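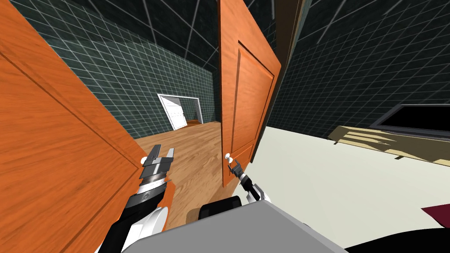 I'd been promised a glass of something cold if I got to Grestby before the lunch crowd, so naturally I was on the doorstep at 11am with my notebook out. The woman I'd come to see runs Neseo, a cider and perry tasting that tours market towns every summer, and she was already up to her elbows in ice.

"Grab that end, would you?" she said, and that was hello. We lugged a tub of bottles across the yard and she talked the whole way.

Neseo started in a friend's barn with three makers and a borrowed trestle table. This year there are 19 makers on the list, all of them small, and she has tasted everything they're bringing (a hardship, I'm sure). "People think cider is either the fizzy stuff you had as a student or the flat stuff that takes the enamel off your teeth," she told me. "I just want them to try a proper dry perry with a bit of cheese and see their faces change. It happens every time!"

I asked how she picks who comes. She doesn't take applications. She drives out, knocks on doors and asks to see the orchard first and the bottles second. One of the new ones this year is Omoregie, a family outfit who make only 2000 bottles and had never sold a drop outside their own village. "They took some persuading. I went back four times. The last time they gave me soup, so I knew I was in."

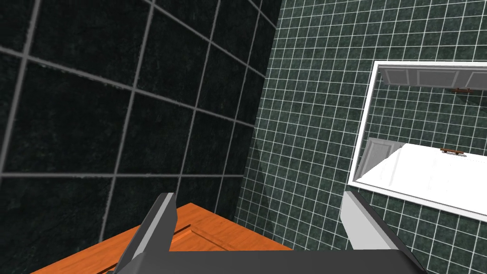 GRESTBY, June

By noon we'd sat down properly, me with a half of Omoregie's medium dry, which tastes of baked apples and a little of smoke, and her with a mug of tea she kept forgetting about. I wanted to know about the tickets, because last year's went in a morning and I had several grumpy emails from readers about it.

"I know, I know," she said. "We had 60 places and I could have filled them twice over." So this time there are 200, split between an afternoon session and an evening one, and the evening has a supper. It's long tables, pork and greens, a baked squash for anyone who doesn't eat meat, and a different glass with each course.

She's a bit nervous about the supper. The afternoon is easy – you wander about, you chat to the makers, you buy a case and wonder how you'll get it home. Feeding people sitting down is another matter.
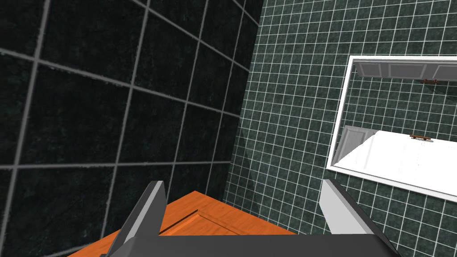 The cook is coming over from Menden, where Neseo held its spring tasting, and the two of them have been arguing over pudding for weeks. She wants an apple cake. The cook thinks there'll be quite enough apple by then. "We've settled on rhubarb," she said, looking not at all settled.

What about people who are driving? She got quite fierce on this one. There's a pressed juice from nearly every maker, served in the same glasses and poured with the same fuss, and drivers pay less on the door. "I was the driver for years. You'd get a warm lemonade and a pat on the head. I'm not having it."

I tried the russet juice and went back for more, and I wasn't even driving.

Before I left I asked which bottle she'd hide under the table for herself. She thought about it for a good long while, tea stone cold by now, and went for a keeved cider from one of the first three makers. "It's sweet and soft and it's the one that got me into all this. I'd have it with a pork pie, outdoors, with my shoes off."

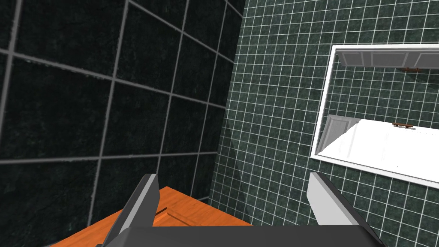
Green tiles and a white-framed mirror.

Tickets for Grestby go on sale at 9am from the Neseo website, afternoon and evening sold separately. Bring a sturdy bag for your bottles, and a jumper if you're stopping for supper – the yard gets chilly once the sun drops behind the barn.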